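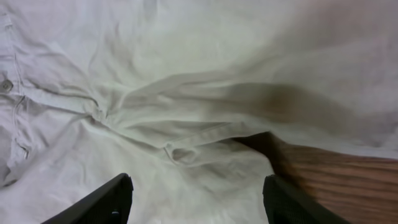

How does a raisin get made?

Quick answer: it's a grape with most of the water gone. Longer answer coming, keep up.

Grapes first

Raisins start on a vine. A vine is a climbing plant, bit like ivy but with better snacks. It has a trunk, then long arms tied along wires, then shoots. Leaves on the shoots. Bunches hanging under the leaves.

In winter the vine looks dead. Bare sticks. It's only resting. New buds open in spring, then come tiny green flowers you would probably walk straight past. No big petals, hardly any smell. Each flower can turn into one grape.

All summer the leaves use sunlight to make sugar, and a lot of it goes into the fruit. Hard sour little grapes get soft and sweet. For raisins you want them VERY sweet, so growers leave them on the vine a good while. Sweeter grape, better raisin. Most raisin grapes have no proper seeds either, which saves you spitting.

Picking

Idalina Gouveia grows drying grapes on a hill farm at Sturano. She has 310 vines, all in long rows. Her test for ripe grapes is to eat one from the top of the bunch and one from the bottom. The bottom one is usually the sourer of the two. If that one's sweet, get the snips out.

"Hold the stalk, not the grapes," she says. "And look before you grab, there might be a wasp on the other side."

Grapes have a dusty white coat called bloom. Looks like dirt. Isn't! It's a thin wax the grape makes itself and it helps keep water in. Rub one with your thumb and it goes shiny.

Drying

Now the slow bit. Some farms lay bunches on paper or trays between the rows and let the sun do it. Takes two or three weeks if the weather behaves. Some use warm air in a big drying shed, much faster. And some cut the cane (thats the woody stem holding the bunches) and let the grapes dry while they're still hanging up.

What's going on inside? Water creeps out through the skin and floats off into the air. That's called evaporation. Same thing happens to a puddle. The sugar can't float off so it stays behind, and the skin is suddenly too big for what's in it. So it wrinkles.

The colour changes too, green to brown. A cut apple goes brown in much the same way.

Rain is the big worry. Wet fruit goes mouldy. At Sturano the trays get pulled under cover at the first dark cloud, even at four in the morning.

Try a sum

It takes more than four kilos of fresh grapes to make one kilo of raisins. Say you start with 2000 grams of grapes and end up with 383 grams of raisins. How much weight has gone? (1617 grams, nearly all of it water.)

Raisin, sultana or currant?

All three are dried grapes. Sultanas are made from pale seedless grapes and are often dipped in a mix with a bit of oil before drying, so they stay more golden. Currants are from tiny black grapes. Blackcurrants are somthing else completely, they grow on a bush.

Words to know

Vine: the plant grapes grow on.
Bloom: the waxy dust on a grape.
Cane: a woody stem, one year old.
Evaporation: when water turns into vapour and drifts away.

Next time: why some grapes are red.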